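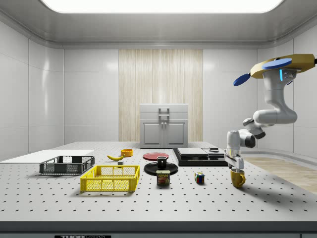 Workshop Reviews > Robotics & Motion

Hivar arm kit, three months on

I've wanted a robot arm in the garage since I was a boy, and the Hivar is the first one I've finished building that I still switch on every evening. If you've been eyeing one up, my advice is to go for it, but read the bit about the cables first.

It comes as a box of joints, a bag of fixings and a manual that somebody clearly cared about. I had the arm together in a weekend, with one step done twice after I put the elbow on back to front (page 38 shows it from underneath, and I didn't notice until the cover wouldn't close). The joints go together with a lovely firm click and there was no slop in any of them. I checked with a dial gauge borrowed from Joaquín Fuentealba, who has the same kit and swears his is better.

What has really won me over is the simulator that comes with it. You build your bench on screen, drop things onto it, and run the same program you'll later send to the real arm. Mugs are where I started, and I'd suggest you do too! A mug has a rim and a handle to worry about, and it shows up a lazy approach angle straight away. I ran my first pick 26 times in the simulator, fiddling with the height a little each go, before I let the real motors anywhere near my crockery. Shadows are drawn properly as well, and I find them a great help in judging how far down the fingers have come.

The gripper is a plain two-finger one and I like it very much. I did swap the pads for a softer pair from Talley, which took 30 minutes including finding the right hex key. Smooth glazed things are much easier with them on.

Now the grumbles. The cables supplied are too short if you hang the arm from above, as I have, and I ended up buying extensions from Vaveo. Granström make a tidy overhead bracket too, but it needs a proper beam to bolt into and mine took some extra timber. The software also forgets your saved positions if you close it without pressing Store, and it doesn't warn you. I lost a whole evening's work to that in November with the older version, on Joaquín's, and it's the same now.

It's noisier than I'd hoped on fast moves, so I run it slow after nine.

Build: very good. Manual: excellent. Simulator: worth having on its own. Cables: poor.

Next job is getting it to put the mug down on a plate without a clatter.

Posted 9 April 2023 | 3 comments

Contact us | Copyright and reuse | Back to top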